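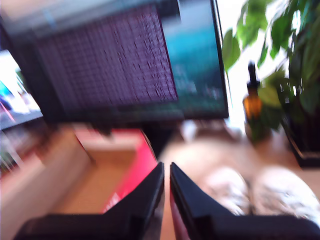
The monitor with its screen split into two regions.

Guides > Skirnero Desktop > Getting Started > Splitting Your Screen
6 min read

Okay, so you've got Skirnero installed and it opens without yelling at you. Now we get to my favorite part! Split view is where you keep your notes on one side and your recipe, pattern, tax form or whatever on the other, and they scroll separately. I use it all day long, mostly for transcribing my grandmother's letters (scan on the left, typing on the right).

Before you start, save anything you have open. I mean it. The first time you turn split view on, the program restarts itself, and it isn't very polite about asking.

1. Open the View menu and pick Layout.

2. Click Two Panes. The program closes and comes back after some 20 seconds. If you have the Covel add-on it takes longer, so go fill your water glass.

3. Drag a file into the left pane. You'll see a blue outline when it's in the right spot. Let go while the outline is showing, or the file opens in a new window and you get to do it over.

4. Do the same for the right pane.
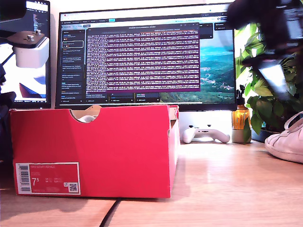

5. Grab the divider between the panes and slide it until both sides feel comfortable. I like the left one a bit wider. Double-clicking the divider snaps it back to the middle, and I do that by accident at least once a day.

NOTE: The divider won't move if either pane is narrower than its toolbar. Hide the toolbar with F8 and try again.

Now for text size. Each pane keeps its own, and this trips up almost everybody who writes to me. Igor Kuruc sent me a very patient email saying that his left side was huge and his right side was for ants, and all he needed was this:

6. Click once inside the pane you want to change. The title bar turns darker.

7. Hold Ctrl and tap the plus key until you can read without leaning in. I keep mine at 16 point. Then click the other pane and do the same there.

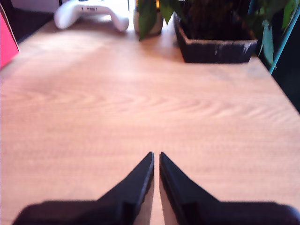
8. Go back to View, then Layout, and choose Save As. Give it a name you'll recognize in April. Mine are called Letters and Bills.

CAUTION: Saving a layout does not save the files inside it! It only remembers which ones were open and where. If you move a file to another folder afterward, the pane opens blank with a little gray question mark. Right-click the question mark and choose Find to point it at the new spot.

If you have 2 screens, you can pull a pane out and park it on the other one. Hold Shift while you drag its title bar. To bring it home, close the loose window (the pane goes back by itself, nothing is lost).
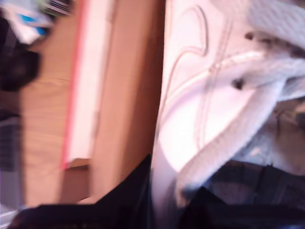
Bohumila Kováčik asked whether the panes can scroll together. They can! Turn on Link Scrolling in the same Layout menu. It works nicely with two versions of one document and pretty badly with anything else, so I leave it off.

To get back to a single pane, choose Layout, then One Pane. Whatever was on the right moves to a tab behind the left one. Printing from split view is covered in the next section.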